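Tendham toy library to reopen Tuesday with sorted block sets

The Tendham toy library will start lending again on Tuesday after a month spent sorting its wooden blocks.
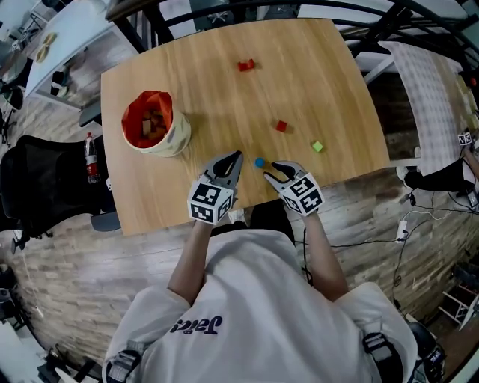
Marta Stelmakh said the sets had become so mixed up that families were taking home half a castle and a few wheels. "We had one bag with nothing in it but roofs," she said.

The collection now holds 3,000 pieces, most of them plain wood. Painted blocks and small balls are kept apart from the plain ones and go out in their own bags. Each set has a card listing what should be in it — borrowers are asked to check it before they bring the set back.

Members can take two sets at a time and keep them for three weeks. A year's membership costs $12. Lost pieces are not charged for unless a whole set goes missing.

Ketill Hafstein said 300 pieces were too chipped to lend and will go to the craft table at the Moltinard Street after-school club.

The library is on the upper floor of the Karpenko Building and will stay open until 8 p.m. on its first day back. Donations of blocks are welcome, but there is no room for large plastic toys.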